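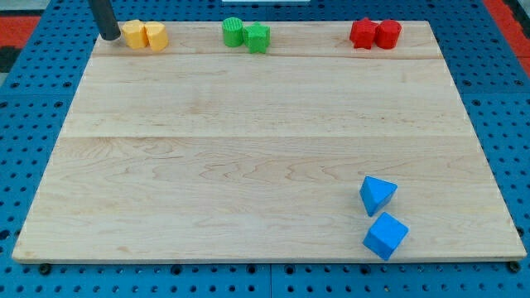 Week 4: Why wood moves, and what to do about it

Right, last week I ran out of time halfway through moisture, so I'll pick up from there. If you missed it, borrow somebody's notes on fibre saturation, as I'm not going over it again (sorry!).

The bit I most want you to take away is that wood never really stops moving. It swells when the air is damp and shrinks when the heating goes on, and it does nearly all of this across the grain. Along its length a plank hardly changes at all. Across its width it can change enough to split a panel or jam a drawer, and I have a chest at home that I can't open from October until spring.

Which way the board was cut

Flat-sawn boards move most across their width, and they like to cup as well. Quarter-sawn boards move a good deal less, but you get fewer of them out of a log, so you pay for it. When you're at the timber rack, look at the end of the board before you look at the face. I know the face is the pretty part — I fall for it too, especially with maple when the grain goes all wavy — but the end tells you how it will behave.

Gluing up a panel

A wide panel is nearly always several planks joined edge to edge. A good long-grain glue joint is as strong as the wood beside it, so don't be scared of it. What goes wrong is usually the edges not being straight, and people trying to close the gap with clamps. Please don't! Plane it again.

The old advice is to flip every other plank so the growth rings alternate. Junpei Sugiyama swears by it in his Halturen workshop notes. I mostly ignore it and put the best faces up, and then let the frame or the battens keep things flat. Read his chapter and make up your own mind.

Fixing a top to a base

Never glue a solid top straight down to a rigid frame. Use slotted screw holes, buttons or figure-of-eight plates, so the top can grow and shrink. If you're fitting breadboard ends, glue the middle only and leave the outer pegs in slots.

For next time

Read Sugiyama, chapter 2, and the Corkel handout on drying. Then work out the likely movement for a flat-sawn top 635 mm wide and a quarter-sawn one 345 mm wide, using the table at the back. Show your working, even if it's messy. Hand it in by March 15, 2025.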